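# Bistimari-Challenge: Drehung sitzt beim Üben, im fertigen Video bin ich immer zu spät

Foren › Tanz & Trends › Challenges mitmachen

**Kausar Khattak**

Hallo zusammen! Ich bin seit zwei Wochen komplett im Bistimari-Fieber und brauche dringend Hilfe von Leuten, die das schon hinbekommen haben.

Für alle, die es noch nicht in der Timeline hatten: Bei der Bistimari-Challenge läuft der Refrain von Lã, man macht acht Zählzeiten die Schulterwelle, dann die halbe Drehung auf dem linken Ballen, und genau auf dem Aussetzer in der Musik friert man mit dem Rücken zur Kamera ein und schaut über die Schulter. Der Blick muss auf der Stille sitzen. Davon lebt das Ganze! Meine Lieblingsversion ist die von der Schulklasse, bei der alle gleichzeitig einfrieren und hinten eine einzige weitertanzt (die habe ich bestimmt viel zu oft geschaut).

Jetzt zu meinem Problem. Wenn ich vor dem Spiegel im Flur übe, passt es. Meine Schwester hat zugeschaut und sagt auch, dass es passt. Sobald ich es aber mit Condeto aufnehme und mir das fertige Video ansehe, komme ich zu spät in den Freeze. Die Stille ist da, und ich drehe noch. Es ist nur ein winziges Stück, aber man sieht es sofort, und bei dieser Challenge ist es halt genau das, worauf alle achten.

Was ich bisher probiert habe:

- früher losdrehen (dann wird die Schulterwelle hektisch und sieht aus, als würde ich eine Jacke abschütteln)
- Handy neu gestartet, App neu installiert
- den Sound in der App auf halbe Geschwindigkeit gestellt, damit geübt und dann normal aufgenommen
- andere Schuhe, dann Socken, dann barfuß

Ich bin inzwischen bei Versuch 47 und habe keinen davon hochgeladen. Musik kommt bei mir über einen kleinen Funklautsprecher, der auf dem Regal steht, das Handy lehnt an einem Bücherstapel. Ich nehme mit der Frontkamera auf, damit ich mich sehen kann. 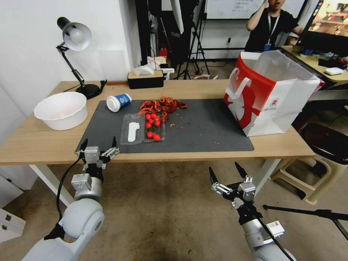
*Getrocknete rote Chilis auf der grauen Matte, daneben der umgekippte Pappbecher*

Liegt es an mir, an der App oder am Handy? Und zweite Frage, wenn ich schon dabei bin: Kann man den Freeze irgendwie üben, ohne dass man jedes Mal wackelt? Ich stehe nach der Drehung wie auf einem Boot.

Ich würde das so gern noch vor dem Treffen in Jorholm im September fertig haben, da wollen wir zu mehreren eine gemeinsame Version drehen und ich möchte nicht diejenige sein, auf die alle warten müssen. Danke schon mal an alle, die sich das durchlesen!

---

**Humaira Virk**

Oh, wie schön, noch jemand mit Bistimari-Fieber! Ich glaube, ich kann dir helfen, denn mir ging es im Frühjahr bei einer anderen Challenge haargenau so und ich habe damals wochenlang an meinen Füßen gezweifelt.

Mein Verdacht ist der Lautsprecher. Funklautsprecher spielen den Ton ein kleines bisschen später ab, als das Handy ihn losschickt. Du tanzt also brav auf das, was du hörst, und das ist schon verzögert. Die App legt hinterher aber die saubere Tonspur unter das Bild, ohne die Verzögerung. Im Zimmer passt alles, im Video hängst du hinterher. Vor dem Spiegel merkst du davon natürlich nichts!

So kannst du es prüfen, das dauert keine fünf Minuten:

1. Lautsprecher trennen und den Ton direkt aus dem Handy laufen lassen, so laut es geht.
2. Nicht tanzen, nur auf jeden Schlag einmal kräftig vor der Kamera klatschen.
3. Video ansehen. Treffen sich die Hände auf dem Schlag?
4. Dasselbe mit dem Lautsprecher wiederholen und vergleichen.

Wenn es bei Schritt 3 passt und bei Schritt 4 nicht, hast du deinen Übeltäter. Ich nehme seitdem ein ganz normales Kabel. Das Handy steht bei mir auf einem Notenständer und das Kabel geht hinten runter zur alten Box von meinem Bruder, das klingt auch noch viel besser.

Falls du den Funklautsprecher behalten willst oder musst, kannst du das Ganze auch hinterher ausgleichen. In Condeto gibt es beim Bearbeiten diesen Regler, mit dem man die Tonspur gegen das Bild verschiebt. Bei mir liegt er unter dem Notensymbol, bei älteren Versionen wohl woanders. Schieb die Musik ein Stückchen nach hinten und geh dabei nach dem Klatschen, nach Gefühl verschätzt man sich total. Du kannst also am Anfang der Aufnahme einmal klatschen, dann ausrichten und den Klatscher am Ende wegschneiden. Das machen viele so, man sieht es ja nie.
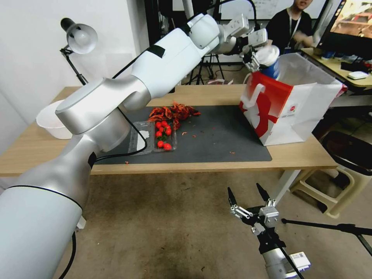
*Seite zuletzt geändert am 29. August 2025*

Jetzt zum Tempo, weil du das mit der halben Geschwindigkeit erwähnt hast. Ich habe es mit dem Metronom mitgetippt und komme beim Refrain auf 115 Schläge pro Minute. Halb so schnell ist für eine Drehung fast zu langsam, da verliert man den Schwung und gewöhnt sich eine ganz andere Bewegung an! Ich würde höchstens ein kleines bisschen bremsen und dann schnell wieder auf das Originaltempo gehen. Die Schulterwelle kann man super langsam üben, die Drehung nicht.

Und zum Wackeln:

- Blick zuerst! Such dir hinter der Kamera einen Punkt an der Wand, schau ihn so lange an, wie der Hals mitmacht, und dann nimm den Kopf schnell rum.
- Die rechte Ferse kommt beim Einfrieren runter auf den Boden. In den meisten Videos sieht es aus, als stünden alle auf einem Bein, aber das zweite steht fast immer ganz leicht mit auf.
- Knie weich lassen. Ich hatte meine durchgedrückt und bin jedes Mal nach vorn gekippt.
- Socken auf Parkett sind für die Drehung herrlich und für den Freeze furchtbar. Barfuß oder flache Turnschuhe mit halbwegs glatter Sohle.

Erst mal zehn Drehungen ganz ohne Musik, jede endet im Stand, dann erst die Musik dazu. Schreib unbedingt, wie es gelaufen ist, und bitte lad eine von den alten Aufnahmen auch hoch, knapp daneben ist bei dieser Challenge oft richtig lustig!

---

**pixelkante**

bluetooth. kabel nehmen. fertig

ach so und frontkamera aus, die spiegelt dir alles und du drehst dann im gruppenvideo in die falsche richtung. in der gruppe rennt ihr ineinander

---

**Wollmaus_im_Takt**

Ich möchte noch etwas zum Gruppenvideo in Jorholm sagen, weil das in den anderen Antworten ein bisschen untergeht und mir die Gruppenversionen mit Abstand am meisten Spaß machen.

Wir haben unsere mit der Tanzgruppe auf dem Parkplatz hinter der Turnhalle gedreht und sind beim ersten Anlauf grandios gescheitert. Vorne war die Box, hinten stand die letzte Reihe viel zu weit weg, und dort kam die Musik etwas später an. Im Video lief der Freeze dann wie eine Welle von vorn nach hinten durch. Sah toll aus, war aber keine Absicht! Stellt die Box lieber seitlich auf halber Höhe auf, dann haben es alle ungefähr gleich weit.

Dann haben wir ausgemacht, dass eine Person laut mitzählt. Die Originalspur kommt ja später sowieso drüber, da kann man beim Drehen brüllen, so viel man will. Bei uns war es „fünf, sechs, und RUM“, und auf „rum“ ging es los. Das hat mehr gebracht als alles Üben einzeln zu Hause.
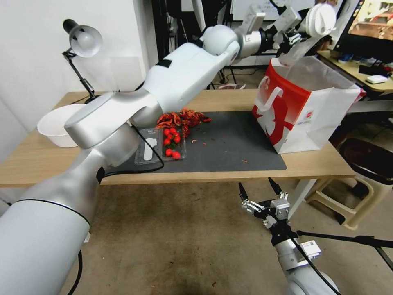

Die Reihenfolge der Leute solltet ihr auch vorher festlegen. Wer die Drehung sicher kann, kommt in die erste Reihe und an die Ränder, denn alle anderen schielen automatisch dorthin. Die Person, die am Ende aus der Reihe tanzen soll (macht ihr das? bitte macht das!), gehört in die Mitte der zweiten Reihe. Ganz hinten sieht man sie auf dem Handy kaum, da geht der Gag verloren.

Und nehmt die Rückkamera, da hat pixelkante schon recht. Das mit dem Spiegeln lässt sich in Condeto zwar in den Einstellungen umstellen, aber die Rückkamera macht bei uns auch das deutlich schönere Bild, gerade wenn es abends wird. Jemand soll sich daneben stellen und den Auslöser drücken, oder ihr nehmt den Selbstauslöser mit dem langen Vorlauf. Beim kurzen rennt immer einer noch ins Bild.

Was den Erfolg angeht, macht euch keinen Kopf. Unser missglücktes Wellenvideo steht bei 855 Aufrufen und das saubere, für das wir uns den halben Nachmittag abgemüht haben, bei 499. Die Kommentare unter dem misslungenen sind auch viel netter. Ich schaue es mir immer noch gern an!

Beim Freeze habe ich eine andere Meinung als Humaira: Ich lasse die Ferse oben. Mit der Ferse am Boden steht man sicherer, das stimmt, aber die Hüfte sackt dabei ein bisschen ab und der Blick über die Schulter verliert Spannung. Probier beides aus und lass deine Schwester entscheiden.

---

**Kausar Khattak**

Ihr seid großartig!! Klatschtest gemacht: ohne Lautsprecher auf den Punkt, mit Lautsprecher deutlich daneben. Ich habe also zwei Wochen lang an meinen Füßen herumgeschraubt und die Füße konnten gar nichts dafür.

Kabel habe ich in der Schublade gefunden, der dritte Versuch damit saß. Gewackelt habe ich trotzdem, aber auf der Stille! Mit der Ferse unten geht es viel besser, die Variante mit der Ferse oben ist mir noch zu wild, die übe ich bis September weiter.

Das mit dem Mitzählen und der Box an der Seite leite ich gleich an unsere Gruppe weiter. Und ja, wir machen das mit der einen Person, die weitertanzt. Wir streiten nur noch darüber, wer es sein darf.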